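Papers > Social History > Postwar Towns

Print this page | E-mail this page

2018-01-16

4. Small appliances and credit in Pevar, 1966–1969

The Halvorsen plant was the largest employer in Pevar for most of the postwar period, and its payroll set the pace for nearly every shop on the main street. When the plant closed its gates in the strike of 1968, the shops felt it within days. This section looks at one narrow part of that story, the sale of small electrical goods on store credit, and asks what families kept paying for when wages stopped.

The main source is the account ledger of Tunero, a hardware and housewares store. The ledger lists 537 credit customers. Entries are in at least two hands, and the pages for the spring of 1967 are missing. I have checked the remaining pages against 20 interviews recorded by Tracey Sugden with former plant workers and their children. The interviews were made long after the events, and dates given in them are often wrong by a year or more. Prices are remembered better than dates.

Most credit sales were for goods under ten dollars. Irons and toasters lead the list, followed by percolators, fans and kettles. Electric kettles were never as common in American kitchens as they were in British ones, and their place in the ledger is a surprise. Sowerby (Keith Sowerby, unpublished notes) puts this down to the number of families in Pevar who had come by way of Canada – a reasonable guess, though the ledger gives no birthplaces. Figure 3 shows an electric kettle.

Figure 3. Electric kettle with flat lid, side handle and power cord, on a round table.

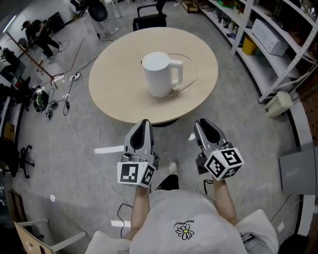 4.1 Payments during the strike

The strike lasted 13 weeks. The store did not cancel any accounts in that time, and it added no late charges. It did stop opening new ones. Customers who owed money on furniture mostly paid nothing until the plant reopened, while those who owed on small appliances tended to send in a dollar or less every other week. The sums were too small to matter much to the store. Several of the people interviewed said that their mothers saw these debts as personal ones, owed to the owner and not to a business.

Union relief was paid in grocery vouchers, which could not be used at the store. Cash for the payments had to come from somewhere else. Laundry work, babysitting and the sale of garden produce are all mentioned, and one family took in a lodger from Pukano. Women's earnings of this kind were seldom written down, and they do not appear in the union's own account of the strike.

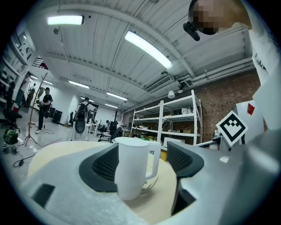

By November the ledger was close to normal again. Only 3 accounts are marked as written off for the whole year, and two of those belonged to people who had moved away before the strike began. New credit sales picked up more slowly. Fans and toasters recovered first, and large items such as washing machines did not return to their 1967 level until the following summer. The election that fall is hardly mentioned in the interviews, except by people who remembered arguing about it at work.

The ledger cannot show what families bought elsewhere. A mail-order desk operated in Pukano throughout these years – its records have not been found – and some customers may have used both.

Related papers
Company Housing in Pevar After 1945
Strike Relief and the Grocery Voucher
Reading Store Ledgers: A Note on Method
Main Street Merchants in Pukano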